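3.2 Hats on flat surfaces
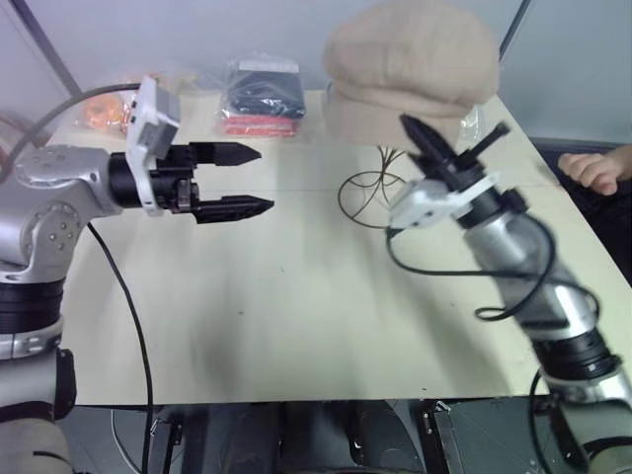 Figure 3. A hat on a cream tabletop.

Why do people put a hat down on a table when there is a hook by the door? Mostly the table is closer, and the hat is taken off last, once the hands are free of bags and keys.

In the Skonside households the hook was used in the morning and hardly at all in the evening. Hats came to rest on whichever clear surface lay between the door and the first chair. In 14 of the 18 homes this was a table, and in the others a shelf or the top of a shoe cupboard. The hat then stayed there until a meal was laid, when it was moved to a chair back or a windowsill.

We asked each household to keep a diary through October, noting where a hat was put down and when it was next picked up. The diaries were uneven. Some gave a line for every hat, while others covered only the working week. Entries that gave no place were left out of the counts in Section 4.

The Falska households, visited earlier by the Kondeo project, differed in one respect. Their halls were narrow and had no surface at all, and hats were carried through to the kitchen. Several people there said they disliked a hat on the table where food was served, but they still put it there if the table had been wiped and nothing was set out. A shelf fitted at shoulder height was taken up quickly in two of these homes and ignored in a third, where it had already filled with post.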